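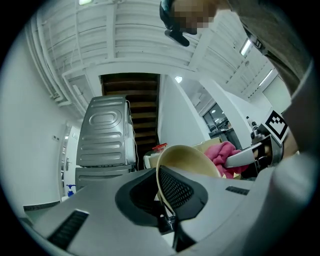 Bowl by the rim, towel next in line.

fennick_b
Our site rules for hand-held gripper work are up for review in January and I'd like opinions before I send comments. Two points I'm unsure about.

4.2: crockery is gripped at the rim only, never across the body.
4.5: cloth and crockery are not to be handled in the same take.

We follow the Brasbridge checklist, with a few lines borrowed from the Clirna one.

tallowgate
4.2 is fine. Keep it. We had 33 breakages logged before we went rim only and the count dropped a lot after.

4.5 I would scrap. Homes have towels next to bowls. If you split them up you get tidy data that's no use in a kitchen.

oru955
Disagree on 4.5. Terry cloth hides the rim and the operator ends up pulling one thing with the other. Our rule is 20 cm between soft and hard items at the start of each take. After that, anything goes.

fennick_b
20 cm wouldn't work on our table. Two people are working close together as it is.
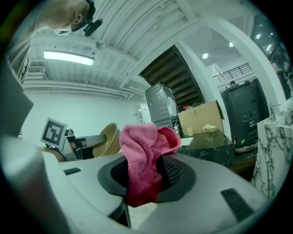 Towel in one gripper, bowl at the other.

tallowgate
That's a normal two-gripper job to me. The rule I'd want is about the markers. Nothing draped over a marker, and check both before you start. Sakalauskas put that on page one of their guide and it saves more takes than anything about cloth.

mip_202
Agree about markers. I'd add one on loose cloth. If it hangs down through the gap in the gripper, stop and re-grip. We had a flannel wind itself into a finger joint at Drivuvham and lost the afternoon.

oru955
Stop and re-grip is too strict. You'd be stopping every other take. Ours says stop only if it touches a moving part.

mip_202
You can't always see that from where you're standing.

oru955
Then have the second person call it.

fennick_b
Draft so far: 4.2 stays. 4.5 becomes "cloth and crockery may share a take, one item per gripper, markers clear". New 4.6 on hanging cloth, wording still open.

tallowgate
Happy with that. What are you doing about faces? Ours get blurred before anything leaves the building.

fennick_b
Same, that's section 7. Not up for review this time.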